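How to Lay Out Small Metal Parts Before Reassembly

By Urmas Vanags

Small gearboxes go back together faster when every part has a place on the table before you pick up a screwdriver. This page covers the layout I use for the Punia hand-crank drive, but it works for any small gear set.

What you need

A table with good overhead light
A plain dark cloth, large enough to cover the work area
A lint-free rag
A soft brush
3 small dishes with lids
The parts sheet for your model

Step 1. Cover the table

Spread the cloth over the whole work area. Charcoal or dark gray is best. Bright metal shows up well against it, and a gear set down on cloth will not roll the way it does on a bare top. A few soft wrinkles do no harm, but pull out any deep folds. Small washers hide in them.

Step 2. Clean and sort

Brush old grease out of the gear teeth, then wipe each part with the rag. Screws go in the first dish, washers in the second, clips in the third. Put the lids on. If you bought the Jaunzems repair kit, leave the new clips in their bag until you need them. The kit comes with five and you will use four.

Step 3. Check the teeth

Turn each gear slowly under the light and look for chips or a rolled edge. Run a fingernail around the teeth. A burr you can feel should be dressed with a fine file before the gear goes back in. Replace any gear with a missing tooth — filing the neighbors to match will not save it. The small spur gear for the Punia is part 397 on the sheet.

Step 4. Set out the gear and plate

Lay the round plate flat with its peg pointing up. Put the spur gear beside it, also flat, with clear cloth between the two so you can pick up either one without knocking the other. Keep the lidded dishes off to the side for now.

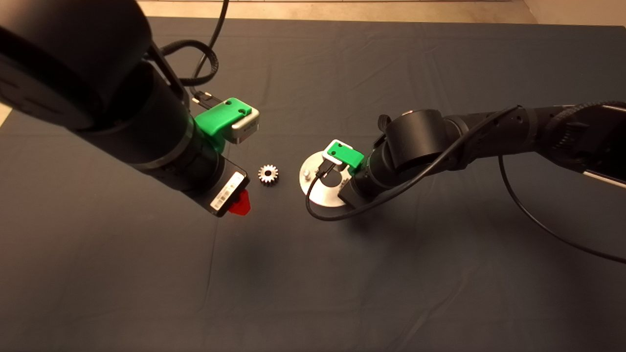 Spur gear at center, round plate with its upright peg to the right.

Step 5. Do a dry fit

Try the gear in position with no grease. It should seat without force. If it binds, take it off and check the bore for grit before you do anything else.

Step 6. Grease and close up

Put a thin film of grease on the teeth, fit the cover, and start all the screws by hand before tightening any of them. Turn the crank a few times and wipe off whatever squeezes out at the seam.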